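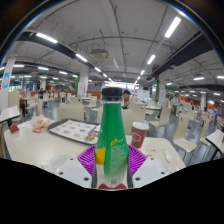
How Doctors Learned to Count a Pulse

Your heart is a muscle that squeezes and relaxes over and over. Each squeeze pushes blood into tubes called arteries. The artery walls stretch a little when the blood arrives, then spring back. If an artery lies close to the skin, you can feel that stretch with your fingertips. One stretch is one beat of the pulse.

Doctors have felt the pulse for thousands of years. For most of that time they did not count it against a clock, as they do now. They described it in words. A pulse could be strong, weak, hard, soft, fast or slow. Some old medical books compared it to the way animals move, such as the crawling of an ant.

The trouble with words

Words are hard to compare. Suppose one doctor calls a pulse "quick" and another doctor calls the same pulse "ordinary." A third doctor who reads their notes cannot tell which of them to believe. A number solves part of this problem. If the notes say 90 beats in one minute, every reader knows what was counted.

To get that number, a doctor needs to measure a short period of time. Early mechanical clocks were not much help. Many had only an hour hand, and they could be wrong by several minutes a day.

Measuring with a string

In the early 1600s, doctors in Italy began using a pendulum. A pendulum is a weight hanging from a string. A long string makes it swing slowly, and a short string makes it swing quickly. The doctor changed the length of the string until the swings matched the patient's pulse, then wrote down the length. A shorter string meant a faster pulse. The result was a length and had to be compared with other lengths, but it could be written down and checked the next day.

The pulse watch

In 1707 an English physician named John Floyer published a book about the pulse. He used a watch made to run for exactly one minute. He counted the pulse of many patients and set out his results in tables. He also recorded things that might change the pulse, such as exercise, food and the weather.

Other doctors were slow to copy him. Watches with a second hand were expensive, and many physicians trusted their fingers more than a machine. Counting the pulse with a watch did not become a normal part of a medical visit until the 1800s.

Finding your own pulse

1. Sit still for five minutes.
2. Turn one hand so that the palm faces up.
3. Put the first two fingers of your other hand on the wrist, just below the base of the thumb. Do not use your thumb, which has a pulse of its own.
4. Press lightly until you feel a beat.
5. Count the beats for 30 seconds and multiply by two.

A resting pulse is usually faster in children than in adults. It goes up when you run, when you are frightened and when you have a fever. It goes down when you sleep.

Words to know

Artery: a tube that carries blood away from the heart.
Pendulum: a hanging weight that swings back and forth.
Physician: another word for a medical doctor.
Resting pulse: the number of beats in one minute when the body is still.

Written by Azra Hodžić. Checked by Bujar Vlachou. Last updated 24th January.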